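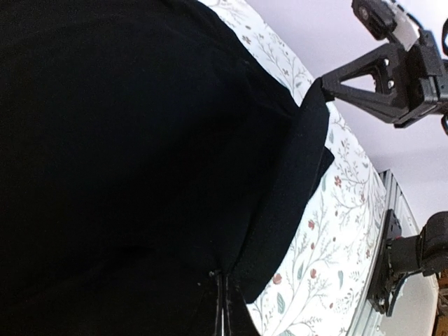
Black fabric on the floral sheet

How I sealed the drafty window in my back bedroom

I live in Otstead, where the wind comes straight off the fields, and the back bedroom window has been whistling at me for two winters. I finally did something about it on 2/3/21 and I wish I'd started sooner!

It's an aluminum casement with a double-pane unit, a Brakico, and the glass is fine. The trouble was the gasket that runs around the opening part. Mine had gone hard and shrunk back at the corners, so you could slide a bank card right through.

First, find out where the air is getting in. Shut the window, hold a strip of tissue near the edge on a breezy day and move it slowly all the way around. Mark every spot where it flutters with a bit of masking tape.

Now open the window and pull out a few inches of the old gasket. Cut off a short piece and take it to the store with you, or match it against the profile charts online. I ended up with the Dremis bubble type (mine came in a bag marked 209, but yours may well be different — go by the shape, and measure the groove too).

Pull out the rest, then clean the groove with warm soapy water and an old toothbrush. Let it dry completely.

Start the new gasket in the middle of the top edge, never at a corner. Push it in with your thumb and don't stretch it! Stretched rubber creeps back and you'll have gaps again by June. I cut mine a touch long and squeezed the extra in as I went. At the corners I snipped the back rib only, so the face bends around in one piece.

Close the window and try the tissue again. I still had a flutter by the handle, so I gave the locking cam a small turn with an Allen key — a quarter turn, then test, then another if you need it.

I was quoted 200 dollars for somebody to come out and do this. Check that the drain slots along the bottom are still open before you put your tools away.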